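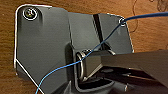 Aivar Rozīte reckons I should stop steering the arm from the desk and just take hold of it. His message last night said the remote control hides the resistance from you, and that anyone teaching a robot to work round a hinge ought to feel the hinge push back first.

I half agree. I've done 282 runs on the bracket by remote now and my thumbs know the controls well enough, but I still come in too fast beside the rings. The blue wire is the other trouble. It lies across the bracket where the fingers want to go, and I haven't settled on one way round it, so the recordings don't match each other.

Yesterday I guided the arm by hand for the first time since August. Slower, and my shoulder aches – but the approach was steadier. Ullo wants recordings that all start from the same pose, so I'll have to throw a few out.

The plan is to carry on by hand until I reach 464, then train on both lots separately. I'll put the results up when I have them.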